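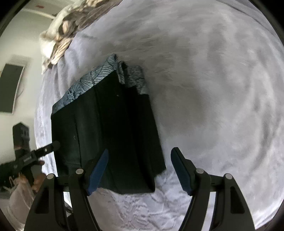

**To:** Jollville Mending List
**Date:** 18/09/2025
**Subject:** Re: Thread for dark fabric, and the winter supply order

Replying to the list and not just to the sender, as two other people asked me the same thing off-list.

> I have a pile of black and navy things to repair before the cold weather and I'm not happy with how my last repairs came out. The thread looked fine on the spool but shows up gray on the cloth. I have been using the Ornance all-purpose in black. Is it the thread or is it me? Also, my machine skips stitches when I go over a thick seam. I changed the needle in February and it was fine for a while. And is there still time to get in on the group order?

## Thread

Probably the thread. The Ornance all-purpose is polyester and has a slight shine. On a shiny lining you won't see it. On flat black cotton it catches the light, and that is the gray you are seeing. Their cotton thread is duller and comes in two blacks. Number 744 is the warmer one and I use it on most things. Number 216 has some blue in it and is better on navy, or on black that has been washed many times.

Take the spool to a window before you decide. Pull off a foot or so of thread and lay a single strand across the cloth. A whole spool always looks darker than one strand does.

If the cloth has faded, a true black will be too dark. I keep a charcoal for that and use it more than I thought I would.

For hand sewing, cut shorter lengths than you want to. Long pieces rub against themselves and go fuzzy, and on dark cloth the fuzz shows as a pale line.

## Where a plain fabric meets a print

This comes up with facings, waistbands, bag tops and pockets. You have a dark plain fabric on one side and a leafy or flowery print on the other, and one thread won't match both. Match the bobbin to one side and the top thread to the other. It works as long as your tension is right. If it is off, you get little dots of the wrong color all the way down the seam.

By hand, I match the dark side and take small stitches on the print. A busy print hides a lot.

Check the seam at each end of the band before you start anywhere else. That is where the strain goes, and a few backstitches there will often save you opening the whole thing up later.

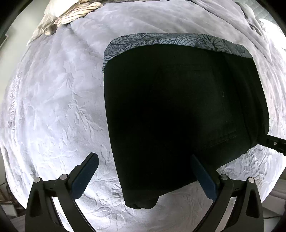

## Skipped stitches

A needle from February is due for a change if you have been sewing all summer. I go by hours and not months – one new needle for every eight hours of sewing, sooner after denim. I know people who go much longer. They also complain about skipped stitches.

If a new needle doesn't fix it, try these in order:

1. Rethread from the start with the presser foot up.
2. Go up one needle size for the thick part only.
3. Put a folded scrap behind the foot so it sits level when it climbs the seam.
4. Clean under the needle plate. Use a brush, not canned air.

If it still skips, the timing may be out and I would take it in. Lazarević on the old mill road did mine last winter. They kept it longer than they had said but it has run well since. Call first, they don't take every make.

## Lint

Not asked, but it goes with dark fabric. Brush the piece before you sew it, or you will stitch the lint in. A barely damp sponge does better than tape, which leaves some of its glue behind. Fleece and plush throws shed on everything, so I wash them separately.

Somebody on the list recommended Golum soap for darks last year. I tried one bar. It rinsed out well and I didn't like the smell.

## The group order

Yes, there is time. I need 24 spools in total to get the lower price and we are not there yet. Send me the thread number and how many, off-list please, so everyone else doesn't get it all in their inbox. Colors can be mixed. Needles can go in the same order but they don't count toward the total.

Pickup will be in Jollville, same place as before. If you can't get there, say so when you order and I'll hold yours. I can't mail them this time.

– your list admin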